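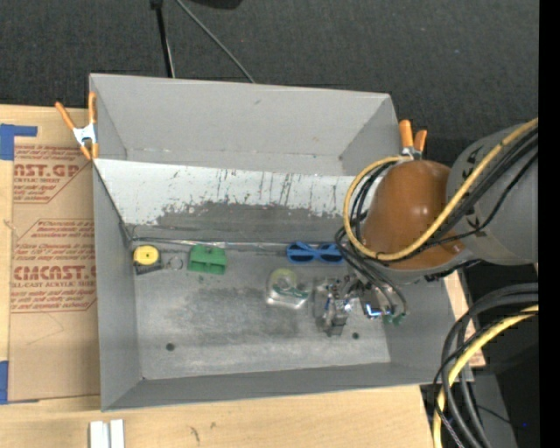 Gray bin on the table, inner panel with the coating worn off

Repainting a scratched storage bin – which primer?

haoran_h
Hello all. I have a big gray bin, and I would like to paint the inside again. The pale coating is gone on the lower part of the panel and there is dark gray under it. The upper part has only thin scratches and chips. My plan is to sand with 100 grit, then 800, then primer and two coats of Jilby enamel. I do not know what material the bin is made of, the seller did not write it. Is my plan good?

Dunmore_A
800 before primer is too fine. The primer needs something to hold on to. I would stop much earlier and keep the 800 for between the color coats.

sowerby
Agree with Amber on the grit. But first find out if it is plastic or metal. Try a magnet, and if it does not stick, put a drop of water on a sanded spot. If the water makes a bead, ordinary primer will come off in a month.

haoran_h
Thank you. The magnet does not stick. I will try the water in the evening.

Saturnino S.
I have to disagree with everybody, sorry. Why paint the inside at all? I keep tools in mine and whatever I put on the walls was scratched again before November. Now I only wash it and leave it. Paint chips in your things are worse than an ugly wall.

Dunmore_A
Depends what he keeps in it. Haoran?

haoran_h
Bulbs and garden gloves in winter, so nothing heavy. My wife would like it to look clean.

Saturnino S.
Then a piece of old carpet on the bottom. Cheaper than Jilby and you can shake it out.

sowerby
Carpet with bulbs will get damp, I would not do it. Newspaper, and change it.

clive.m
Does anyone know if Sudier primer is still sold in small cans? The shop in Plillotthorpe had only the large one.

Dunmore_A
Mine was the small can, but I bought it last year. Better to open a new thread, Clive.

haoran_h
The water made a bead. So I will look for a plastic primer and do one corner first – if it peels, I will use the newspaper.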